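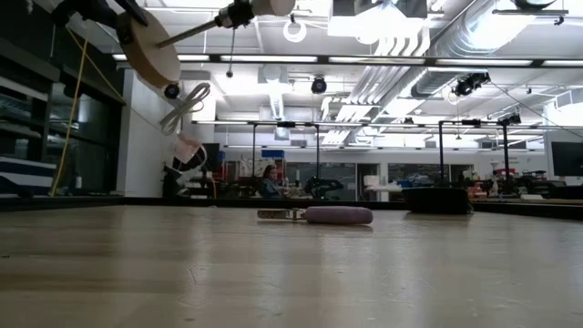
Bendulen Table Oil, Two Months In

I've tried plenty of finishes on my kitchen table, and this is the first one I'd buy again! It goes on thin with an old T-shirt, smells faintly of oranges, and needs 60 minutes before you wipe off the extra. I did 2 coats, with a night between them.

The grain came up beautifully — warmer than I expected, and smooth enough that I keep running my hand over it. Coffee rings wipe away with a damp cloth. Red wine left a faint mark, but a dab more oil took care of it.

My gripes are small. The cap sticks, and the can is bigger than most people need. The Rorkero oil I used before dried faster but looked dull by July.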